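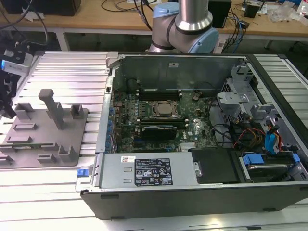

Figure 3. Desktop tower of the type covered by the survey, side panel removed, with the processor and memory slots exposed.

4. Replacement Decisions in Small Offices

4.1 Sample and procedure

The third part of the study looked at how small employers decide when to replace desktop computers. We were interested in the timing of the decision and in who made it, and less in the brand or price of the machine that was bought. Earlier work on office equipment has mostly dealt with large employers, where a fixed replacement cycle is written into the budget. Small employers often have no such cycle, and their habits are harder to see from purchase records alone.

We contacted 30 offices in the Vornau district in January. Of these, 16 agreed to take part and returned a full set of records. The sample included accounting practices, a dental office, two print shops, a freight broker, and several firms in property management. Each office filled in a short form for every desktop computer it had retired in the past six years. The form asked for the purchase year, the year of retirement, the reason given at the time, and what was done with the machine afterward. Returns closed on 28th August.

Records were checked against invoices where the office had kept them. Where the form and the invoice disagreed on the purchase year, we used the invoice. Where there was no invoice, the entry was kept but marked as self-reported, and it was left out of the age comparison in Section 5.

4.2 Reasons given for replacement

Most forms gave more than one reason. The most common was that the computer had become slow, followed by a change in the software the office depended on. Hardware failure came third. Several offices wrote "slow" and "failed" on the same form, and in follow-up calls it was often unclear which had come first. We coded these entries under both headings.

Software changes had a clear effect on timing. Offices that used the Kindura billing package tended to replace machines in groups, shortly after a new version was released. Offices with no single main program replaced machines one at a time, usually when an employee complained. The second group kept its computers longer, but it also reported more lost working days.

Cost was mentioned less often than we expected. The two offices that gave a spending limit both put it at 2000 dollars per workstation, monitor included. Neither could say where the limit had come from - one thought it had been carried over from a previous manager.

4.3 Repair as an alternative 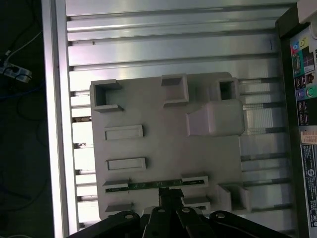 Figure 4. Ribbed metal panel and molded plastic shroud inside an opened desktop case.

Few offices had considered repair before buying a new machine. When asked why, respondents said that they did not know which parts could be changed or that they had no one to ask. Adding memory was the upgrade most of them had heard of. Only the offices with a service contract, held in each case with Altico or Gouveia, had replaced parts in a computer more than three years old.

Having a contract did not always lead to repair. Under the Gouveia terms, labor was billed by the visit, and respondents felt that a second visit for the same machine was hard to justify. The Altico terms included labor but not parts. Offices under those terms asked for more repairs and retired their computers later - a difference that remained when we looked only at the entries backed by invoices.

The sample is small and comes from one district, so these results should be read with care. Offices that keep good records may also be the ones that look after their equipment. Section 5 compares the age of the retired machines across the two contract types.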